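Chapter 4
What the Stop Button Does Not Do
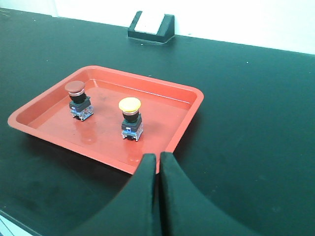
Figure 4.1 Two mushroom-head push buttons in a parts tray, one red and one yellow, with the gripper fingers in the foreground.

People who build a robot arm at home tend to buy the stop button early and wire it late. Many feel safer once they own one. The feeling is worth very little.

A mushroom head is easy to hit with the palm of your hand. The cap carries no current. What matters is the contact block under it, and what those contacts interrupt. If they only send a message to the controller, you are trusting the same software that may be the thing going wrong.

Daiane Coutinho kept a log of her arm in the shared workshop at Nelville, and by December it held 3,027 moves. She pressed the stop in 66 of them. In 2 of those the arm finished its move anyway - the button had been wired to an input that her program read between moves and at no other time. Her notes up to that point call the stop circuit "tested."

We will be just as hard on color. Red is the usual choice for an emergency stop, but a cap of any color can be screwed onto a button that stops nothing. Trace the wires before you believe the cap.

This chapter starts with the contacts themselves, normally open and normally closed, and then cuts power to a motor supply without going through the controller. You will need a meter. Leave the arm unplugged until Section 4.3.

4.1 Normally Open, Normally Closed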